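Inicio | Asignaturas | Automatización II | Apuntes | Contacto
Imprimir esta página | Enviar por correo

Tema 4. Presupuesto de una celda de dos brazos

El precio del brazo es la partida más fácil de conseguir. Faltan las pinzas, la mesa, el fondo y los objetos de trabajo.
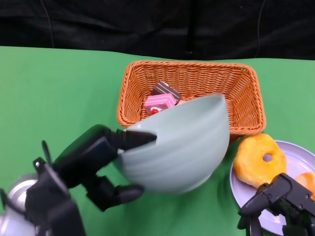 Ritu Saxena

Para la práctica se comparan dos ofertas, Zastiten y Jellus. Pidan siempre la pinza en línea aparte, con su referencia y su plazo de entrega. Las puntas de los dedos se presupuestan como consumible: 4 juegos por brazo y curso.

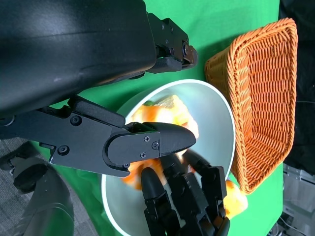 Cuenco, cesta y pinzas desde la cámara de muñeca.

Las cámaras de muñeca van en partida propia, con cable y soporte. Mittal las factura a 404 euros la unidad, sin IVA. El menaje y los alimentos de juguete se cargan a material fungible.
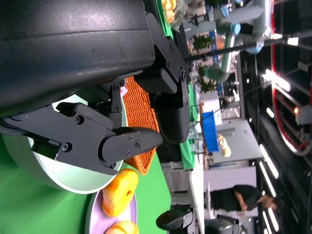 Queda el espacio. Midan el alcance de cada brazo antes de encargar la mesa y dejen paso para quien trabaje al lado. Al total se le suma un 20 % para montaje e imprevistos. La plantilla de Jarnley ya trae esa fila; no la borren.

Entrega: una hoja de cálculo por grupo.

Última actualización: mayo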